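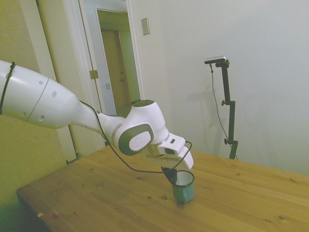
I'd been meaning to get to the Driltstead makers' open day for years, and in the end it took a cheap train ticket and a free morning to get me there. So glad I went! The workshops are in an old row of brick sheds behind the canal, ten minutes on foot from the station if you don't stop at the bakery on Stinton Road (I stopped at the bakery on Stinton Road). You pay at the gate, they give you a paper wristband and a map drawn by somebody's daughter, and off you go.

I'd really come for two things: enamel and pine. Jorkus, who make tables and benches, share the long shed with Kettani, a small enamel workshop, and for the open day they put their things together, so you see the cups and bowls on the tables where they'd end up in a kitchen. It works so well. I went round twice before I'd even taken my coat off.

Kettani first. I grew up with enamel mugs, the sort that lived in the camping box and came out chipped every summer, and I had no idea how much goes into one. The steel is pressed into shape, cleaned until it squeaks, dipped in a thin soup of ground glass and water, left to dry and then fired. After that they do it all over again for the top coat. Lamduan Saithong runs the dipping side and she let us have a go with a spoiled blank. It's all in the wrist. You swirl, you tip, you give it a little shake and the extra runs off in one sheet – or in my case down my sleeve.

The small mug in teal green was the one I kept going back to. It has a white inside and a darker blue-green band round the rim, and it's a proper compact size, more of a strong-coffee mug than a bucket of tea. The rim is the tricky bit, apparently. The colour wants to pull away from an edge when it's fired, so the band goes on separately, by hand, with the mug turning slowly on a little wheel. Lamduan told us she does 60 rims on a good day and then can't look at a paintbrush until the next one. They had a notebook by the till where they write down each firing, and the open day's batch was number 351. I liked that very much.

Prices were fair, I thought. The small mugs were £18 and seconds were less, in a crate under the bench where people were being quite polite and quite ruthless at the same time.

Then the tables. Lukian Maksymiv has been with Jorkus since he left college and he talks about pine the way other people talk about their dogs. Everyone wants oak, he said, and he'll make you oak if you insist, but pine is kinder to lean on and warmer to the hand, and it takes a knock without making a fuss. The tops are all glued up from long strips. He showed us how they sort the strips first by colour and then by how the grain sits, and there's a lot of standing back and squinting involved. Someone asked why they don't cut out the knots. He looked really hurt! A knot is where a branch was, he said, and why would you want a tree without branches?

What I loved is that the tops on show were ones that people could use. You could put your elbows on them, put your cup down, drag your bag across. After a morning of that you start seeing things you'd never notice in a shop: how the lines bend a little to get round a knot, where one length of strip stops and another carries on in a paler shade, and all the tiny marks that a table picks up.
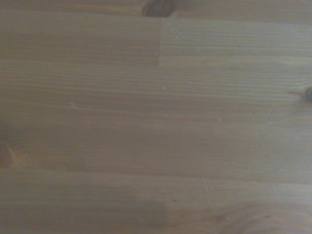 Pine top in the long shed, with its knots, a short butt joint and a few pale scratches.

I asked about scratches, as I've got a pine table at home that has been through two house moves and a phase of model aeroplanes. His advice was to leave the small ones alone. For the deeper ones, use fine paper along the grain, never across, wipe off the dust and put on a thin coat of whatever was there before. If you don't know what was there before, try it on the underside first. Dents sometimes come up with a damp cloth and a warm iron. I've tried it since on the worst corner of mine and it's much better, though you can still find the place if you know where to feel.

After that I had soup in the yard (leek, very good, get there before one) and looked into the smaller sheds. There was a basket maker, a man mending chair seats and a printer with a queue right out of the door, so I gave up on that one. The talk on glazes was full too. There are 20 places and you need to put your name down at the gate when you arrive, which I'll know for next time.

A few practical bits. The yard is cobbled and slopes towards the canal, so wear flat shoes. The toilets are at the far end past the timber store. Most stalls take cards but the soup doesn't. The long shed is cold even when it's mild out, and the light is best in there before lunch. There's another open day in November, smaller, with the kilns running and mulled apple juice.

I came home with one teal mug, one slightly wonky white bowl from the crate and a tin of wax, and had my tea out of the mug that same evening.

Posted May 12, 2026
18 comments | 60 shares

Related posts
A wet afternoon at the Stinton pottery fair
How I finally fixed the wobbly bench
Three canal walks with a good bakery on the way
Looking after old enamel pans

Contact | About this blog | © All words my own, please ask before copying | Back to top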